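Thursday, sim bench, late

OK so the red bowl grasp is broken again and I've spent most of the day on it. Writing this down while I still remember what I did, because last time (June, same bowl!) I didn't and we paid for it.

What happened: I kicked off the overnight batch on the Stidonley scene set, 1502 episodes, straight pick and lift. This morning 146 of them had been killed by the force limit. The log is the same each time: fingers close on the rim, contact force jumps, the solver goes nuts and the arm tries to leave the room. On the real arm that would be a bent finger or worse, so I've pulled the policy off the Flerkix cell until we know. Tag is on the e-stop, please leave it there.

First guess was the controller gains. Nope. Put the old gains back, reran, same blowup. Then I stepped through episode 529 by hand with the wrist view open and stopped it with one finger inside the bowl and the other over the right side of the rim.
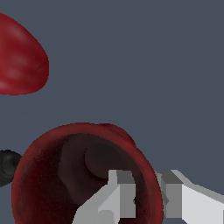 Oona Seppälä thinks the gains were never the problem and I should be looking at the collision mesh, which she says got simplified when the Honkanen assets were reimported. Her words were that the solver can't push a finger out of a wall it doesn't know is hollow. She also wants the force limit left exactly where it is, no matter how annoying the aborts get.

Fair, on both. I had been tempted to bump the limit just to get through the batch (bad idea, I know, I know). So I turned on the collision overlay and sure enough, the bowl's collision shape is one convex lump with the opening filled in. The inside finger starts out buried in it, and then we close the grip on top of that!

Swapped in a decomposed mesh from the Prollby export and reran 529: no spike, clean lift. Ran it 2 more times, same. That's one episode, so I'm not calling it fixed.

Still to do: rerun the whole batch tonight with the new mesh, check the other hollow objects for the same thing, add an overlap check at load so it fails loudly. Tag stays on the cell.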